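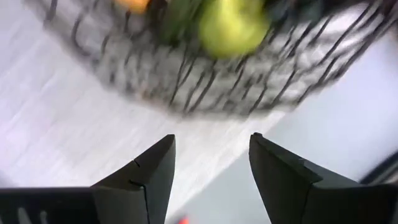 Die Anreise nach Lindavby sei im April am angenehmsten, schreibt Setsuko Oda in ihrer Zuschrift, vorausgesetzt, man nehme die Fähre am Vormittag und verlasse sich nicht auf den Bus nach 18 Uhr. Diesem Hinweis ist aus hiesiger Sicht zuzustimmen. Der Aufenthalt im Gästehaus Weltine, über den an dieser Stelle berichtet wird, begann infolge des verpassten Anschlusses mit einem Fußweg von 2 Kilometern, überwiegend bergauf.

Das Haus verfügt über 10 Zimmer, verteilt auf Haupthaus und Nebengebäude. Bezogen wurde ein Doppelzimmer im Obergeschoss des Nebengebäudes mit Blick auf den Hafen. Die Betten sind getrennt aufgestellt und können auf Wunsch zusammengeschoben werden. Zu beanstanden ist die Verdunkelung: Die Vorhänge schließen nicht vollständig, was bei Ostlage ab fünf Uhr morgens ins Gewicht fällt. Die Heizung arbeitete einwandfrei und ließ sich im Zimmer selbst regeln.

Das Frühstück wird von 7.30 bis 10 Uhr gereicht und ist im Zimmerpreis enthalten. Hervorzuheben sind das Roggenbrot und der geräucherte Fisch. Ein Abendessen bietet das Haus nur nach Voranmeldung bis zum Mittag an. Wer diese Frist versäumt, ist auf das Lokal Drareo am Anleger verwiesen, dessen Küche außerhalb der Saison früh schließt.

Die Sauna steht Hausgästen gegen ein Entgelt von 20 Euro je Stunde zur Verfügung. Die Eintragung erfolgt in eine ausliegende Liste. Handtücher sind mitzubringen oder an der Rezeption zu entleihen.

Liya Nigatu fragte nach dem Beitrag über die Unterkünfte in Nagano an, ob sich beide Häuser vergleichen ließen. Dies ist nur eingeschränkt möglich. Das dortige Haus war größer und lag unmittelbar am Bahnhof, die Nachtruhe war entsprechend geringer. Hinsichtlich der Sauberkeit bestand kein Unterschied.

Für Reisende mit schwerem Gepäck ist das Haupthaus zu empfehlen, zum Nebengebäude führt ausschließlich eine Außentreppe.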